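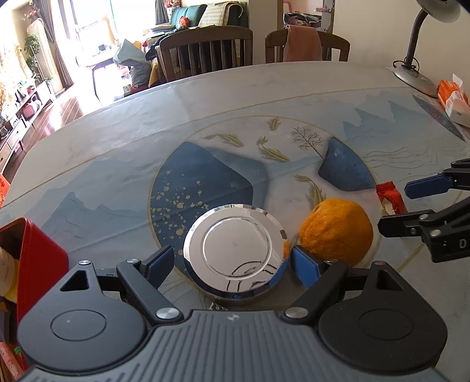
Jeanine says the grippers are the good part and I should stop complaining about the rest of the kit. She wrote that this morning, before I had finished my coffee, in reply to a message in which I thought I had been quite fair.

So, to be fair again, and in my own diary where I can be as long about it as I like. June 2025, second week with the Prarkuven kit on trial. Two hand-held grippers, a charger, a login for the Plultix upload page and a booklet that has been translated at least once too often. You squeeze, the fingers close, the camera on the tool records, and somewhere a robot is supposed to learn from it. The rental is 228 a month. The sales page promises "household skills in an afternoon." I have now given it a good many afternoons.

Lids today. The round shiny one, mirror finish, raised rim. I got the blue pads around it and thought, fine, that's a grip. Whether the software will think so is another matter. I have my doubts about anything that polished. The lid shows you the tablecloth and a patch of blue, and if I have to look twice to see where the metal ends, I would like to know what a program makes of it. I asked Prarkuven support in April, before signing anything, how they deal with reflective objects. The answer was that their system is "robust to everyday materials." I wrote back asking which ones. Still waiting.

The orange is easier, on paper. It has a color you can't mistake and a skin that gives the pads something to hold. But it sat right up against the pad while I had the lid, and the booklet says to keep a hand's width between objects. Who has a table like that? If the thing is meant for real homes it had better cope with an orange next to a lid, and a snack wrapper behind the orange. I left it all where it was. Let them reject it.

They do reject things. The plan calls for 200 accepted clips before they send the first report, and accepted is the word to watch. A clip gets turned down and you see a gray label, "quality," and that's all the explanation there is. Jeanine thinks this is normal for a young company. I think a young company could manage a sentence.

What I will admit: the fingers are well made. The pivots don't wobble, and the pads are soft enough that I'm not afraid for the fruit. My wrist is another story after an hour. Kettunen's tool, which I tried at Jeanine's, felt lighter to me, but they want 1,090 up front and you can't send it back.

She also asked if I'd looked at Brultent. I had. Their page has a film of a robot arm folding a towel, with a cut in it just before the corners meet. I watched it four times. Jeanine says I'd find a cut in my own wedding video.

Decided tonight: I keep the kit until the first report comes. If the report tells me something about lids that I couldn't have told them, I pay for another month. I've put the return label in the drawer with the batteries so I know where it is.

Tomorrow the cups, if the upload ever finishes. It has said "almost there" since dinner.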